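Contactless Monitoring at Home: Notes After One Winter

April 21, 2020

In January the Droveo program began placing bedside respiration sensors in the homes of patients recently discharged with heart failure. I was asked by several colleagues to set down my observations once the first group of patients had completed its period of monitoring. What follows represents my own views and should not be read as a statement of the program.

The sensor is a flat pad placed beneath the mattress. It has no strap, no cuff and no screen. It records breathing rate, resting heart rate and time spent in bed, and transmits a summary each morning to the nursing desk. Patients are not asked to do anything. This was the principal argument for the device when it was first proposed, and it remains the strongest one. Our earlier arrangement depended on a wrist monitor that had to be charged nightly, and the gaps in those records were so frequent that the nurses had stopped consulting them.

Twenty patients were enrolled. Three withdrew in the first two weeks, two of them for reasons unrelated to the equipment. The remaining 17 completed the period and contributed 1228 nights of usable data between them. I had expected a lower figure.

The nursing desk reviews a short list each morning. A patient appears on it when the overnight breathing rate has risen above that person's own baseline for two consecutive nights. A nurse then telephones. The conversation is brief and follows a written guide: weight, swelling, number of pillows, any missed doses. In most cases the call ends with no change in treatment. In a smaller number it leads to an adjustment of the diuretic or a visit to the clinic.
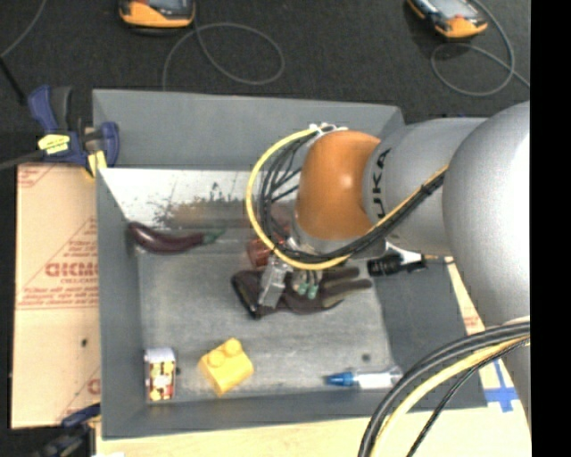

The use of a personal baseline deserves further comment. The first version of the alert rule applied one threshold to every patient, and it produced a list so long that it could not be worked through before noon. One gentleman of 87, whose normal breathing rate at rest is faster than most, appeared on it every day. Cauã Portela, our data analyst, rewrote the rule in the second week so that each patient is compared with his or her own previous nights. The list shortened at once, and the nurses have told me that they now read it with more confidence.

Certain difficulties have not been resolved. The pad cannot reliably separate two people who share a bed. We asked couples to keep to their usual sides, but the instruction was not always followed, and some nights had to be set aside during review. Pets present a similar problem — one record showed a second heartbeat that was far too quick for any adult, and the household confirmed the presence of a cat.

Connectivity was a further concern. Homes in the Koutsoukos district have uneven coverage, and summaries from that area sometimes arrived a day late. A delayed summary is of limited value when the rule depends on consecutive nights. The pads are now fitted with a small memory that preserves the order of the readings, although it does nothing to speed their arrival.

I would also raise the matter of consent. A sensor that requires no action from the patient is easily forgotten, and a person who has forgotten a sensor is no longer, in any full sense, agreeing to it. We now repeat the explanation by telephone each month and offer to collect the pad at that time. One patient has accepted the offer. I regard that as a proper use of the call.

The present restrictions on clinic visits have increased interest in monitoring of this kind, and I have received inquiries from two neighboring practices. My advice to both has been to settle the staffing of the morning review before ordering any equipment. The pads are simple to install. The telephone calls require trained nurses with protected time, and that expense continues for as long as the service does.

A second group will be enrolled when home installation can safely resume. It will include patients with chronic lung disease, for whom the choice of baseline is less straightforward, and Mr. Portela is preparing a revised rule for them. I will report on it here once there is enough material to discuss.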